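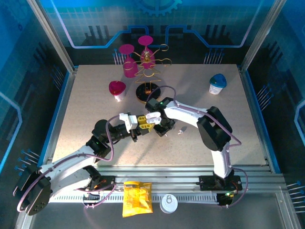
The two-arm cell at Vokar's open day, with the wine glasses on their gold stand.

By the time I found the right door on Thursday the coffee was already going fast, and a little girl in rain boots had claimed the best spot at the window of the cell. I stood behind her for a good while, which suited me fine, as she asked better questions than I would have. What happens if it drops one? Does it know what a glass is? The man answering her, patiently and with a good deal of hand waving, was Abdelilah Berrada, and when she finally wandered off to find her brother I took her place and kept him talking for most of the afternoon.

Berrada runs the handling group at Vokar. He came to it from packaging, where he spent years at Butel looking after machines that did one thing very quickly. "I loved those machines, I still do," he told me. "But you would change the shape of a bottle by the width of a fingernail and lose a week. I used to go home and watch my kids clear the table, badly, with sticky hands, and think, well, they can do something we can't."

So the cell is full of table things. There are cups with bright lids, tins, a little container with a blue dome on it, and the two magenta wine glasses that hang upside down from a wire stand shaped like a tree. I asked where it had all come from and he laughed. Most of it came from people's kitchens, he said, and the rest from a discount store near the bus station, where the cashier has stopped asking.

The glasses are what visitors want to see, and I was no different. Berrada says they worry him more than anything else on the table. "A glass on a hook is a rude object," he said. "It swings. You touch it and it is somewhere else. So one arm has to be polite while the other one does the job." The two arms don't wear the same fingers, either. The left one has a yellow pair and the right one a rounded white set, and the group argues about which is better. Berrada is a yellow man. His colleague Zbigniew Urbańczyk, who had come over with a paper plate of cake by this point, is not.

"Abdelilah likes them because he chose them," said Urbańczyk, and then he talked for ten minutes about fingertips, which I enjoyed very much and followed perhaps half of. He writes the software that decides where a grip should go, and he keeps the log as well. It stood at 1,548 attempted picks that morning, 752 of them on cups alone. When I said that seemed like an awful lot of cups he looked pleased. "People think a cup is easy. Put a shiny lid on it, put a lamp over it, and then come and tell me where the edge is!"

He pulled up a view from the wrist on his laptop to show me what he meant – the lid all pink and orange, the bottom of the cup glowing white against the counter. 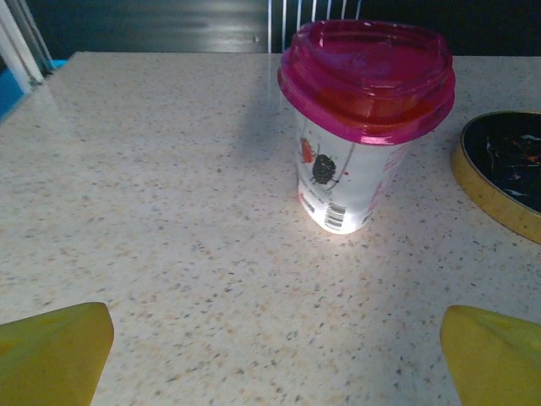
A cup with a magenta lid, viewed from between the yellow fingers.

I said it looked rather pretty. "Pretty is the trouble," said Urbańczyk. He pointed out the barcode and the pink lettering on the side, half lost in the glare, and explained that a program can get very interested in printing when it ought to be thinking about the rim. They have changed the lighting 4 times since March. Kwiatkowski, the shop downstairs that makes their brackets, has offered to build them a shade, and Berrada keeps turning it down. He wants the thing to cope with an ordinary kitchen, he says, and in an ordinary kitchen the sun comes in where it likes.

The sign-in sheet had reached 185 names when I looked, a fair crowd for a building that most of the town drives past. Some had come over from Sultiseo, the warehouse company, and asked about speed. Berrada was friendly with them but didn't promise much. "They want to know how many an hour," he told me afterward. "I understand it, I used to ask that first too. Right now I would like it to be careful, and then we can have the other conversation."

I asked both men what they would put on the table next if they could pick anything. Urbańczyk said a teapot, with the lid on. Berrada thought about it for so long that somebody came and asked him where the restrooms were, and he walked them all the way down the hall himself. When he got back he said, "Eggs. But not on an open day."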